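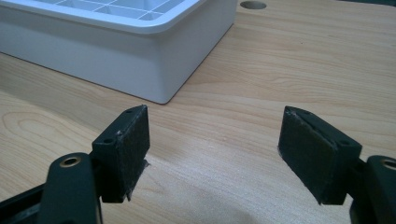 Frequently Asked Questions – Plalley Bead and Button Exchange

Last updated Wednesday, December 31, 2025

How does the exchange work?
You send us beads or buttons you don't want, we sort and weigh them, and you get credit toward someone else's. Credit is listed in points. One point is worth one gram of common glass beads. Buttons, metal findings and older pieces are priced one at a time.

Do I need an account?
Yes. You can browse without one, but points have to be attached to a name and a mailing address. Sign up on the Members page. There is no yearly fee.

What do you accept?
Glass, wood, shell, bone, ceramic and metal beads. Sew-through and shank buttons in any material. Clasps, jump rings and ear wires if they are clean and not bent.

What don't you accept?
Anything still strung on elastic, plastic pony beads, sequins, and painted metal where the paint is flaking. We also can't take ivory or tortoiseshell of any age.

Do I have to sort my beads before sending them?
No, but sorted packages are processed first and earn an extra 8 percent. Sorting by size is enough. You don't need to sort by color or finish.

How should I pack them?
Put each size in its own zip bag, press the air out, and put all the bags in a padded mailer or a small box. Write your member number on a slip of paper inside as well as on the outside. Labels come off.

Is there a weight limit?
3000 grams per package. If you have more than that, split it and mail the parts a week apart so they don't sit in the same pile here.

How long does it take to get my points?
Most packages are credited within 43 days of arrival. Mixed jars take longest. Seed beads in size 15 take longer than anything else we handle, and if yours are mixed with size 11 we may send them back.

What is the best way to store small beads at home?
Members disagree on this. Divided trays are quick to work from but spill if you knock them, and very small beads can slip under the dividers in some models. Tubes and screw-top jars are slower but safe to carry around. If you use a tray, keep it flat and buy one with a lid that touches the tops of the dividers.

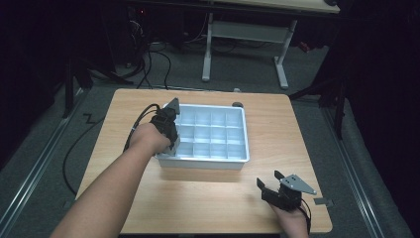

Kornél Veres wrote to say that he gave up on lids and keeps each size in a flat tin with a square of craft foam pressed on top. He stores the tins on their sides in a drawer and has not had a spill since he switched. We have added his method to the Storage page.

Can I trade points with another member?
Yes. Use the Transfer form. Both members get an email, and the transfer goes through when the second person confirms it. Transfers can't be reversed.

Do points expire?
Points stay on your account for as long as it is open. An account with no activity for three years is closed, and we email you twice before that happens.

What is lot 3252?
It is the Cronin lot – a large estate donation of pressed glass buttons that came to us in December. We are releasing it in small batches. Each member can claim one batch until everyone on the waiting list has had a turn.

Do you ship outside the United States?
To Canada only. Canadian members pay the difference in postage with a card, not with points.

My package arrived with a broken bag inside. What should I do?
Email us a photo within two weeks with your order number in the subject line. Please don't mail the beads back until you hear from us.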